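What Is a Treaty, Anyway?

Okay so. You hear grownups on the news say "treaty" all the time. The two sides signed a treaty. The treaty fell apart. Somebody wants out of the treaty. What is it?

Short version: a promise between countries. Written down. Signed. Usually in a big room with flags and way too many pens.

Countries can't pinky swear. Well, they could, but a country is millions of people, and the person who did the swearing might lose the next election. So it goes on paper. That way the next president or prime minister can read what was promised.

Who writes it?

Mostly people called diplomats. A diplomat's job is talking to other countries. They speak for everybody back home, so they have to be careful. One wrong word and there's a lot of phone calls.

Let's make up two countries. Kedby and Prirkum. There's a river between them. Both want the fish. Kedby says the fish are ours, they hatch on our side. Prirkum says nope, they swim over here and we catch them fair and square. Boats start bumping into each other. People yell. Somebody cuts a net.

Now what? They could fight. Fights between countries are called wars, and wars hurt people who never cared about fish in the first place. Or they could talk.

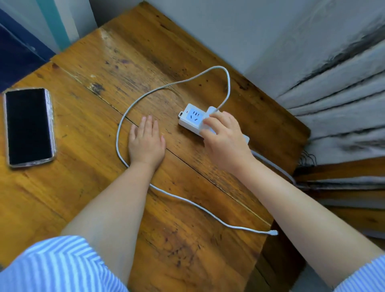 Say they talk. Each country sends a team, and they meet in a town called Butville, which belongs to neither one. That's called neutral ground. It's like when you and your brother have to work something out and you do it in the kitchen, so it isn't his room or yours.

Kedby's team is led by Dagný Mogensen. Prirkum's is led by a man named Bergmann. First day, they don't even agree on lunch. This is normal. Real talks can take months or even years, and alot of it is boring. People argue over one word. "Should" or "must"? Big difference! "You should share your fries." "You must share your fries." See?

After 2 months they get a deal. Kedby fishes in the morning, Prirkum in the afternoon. Nobody fishes in May, so the baby fish can grow. And each side can catch some 2000 fish a year.

Signed! Done?

Nope. Not yet.

In lots of countries, signing is only the first part. Then the people back home have to say yes too. That's called ratifying. RAT-uh-fy-ing. No rats. In the United States, the president's team makes the deal and then the Senate votes on it. Two thirds of the senators voting have to say yes. That's more than half, so it can be pretty hard to get.

In Kedby the vote is 81 yes, and the rest no. It passes. Prirkum votes yes too. Now it counts.

What if somebody cheats?

Good question, hard answer. There's no world police officer who shows up with a whistle. But there are things the other countries can do. They can complain in public, so everyone knows. They can stop trading. Sometimes they can go to a special court where judges listen to both countrys.

Mostly though, countries keep promises because they want other countries to keep theirs. If Prirkum cheats on the fish, who's going to trust Prirkum about roads? Or mail? Or anything?

Words to know

Diplomat: a person who talks to other countries for their own country.
Neutral: not on either side.
Ratify: to make a signed deal official.
Treaty: a written promise between countries.

Try it

Pick something you and a friend argue about. Write a treaty! Keep it short. Both of you sign. Then decide who has to ratify it (probably a parent, sorry).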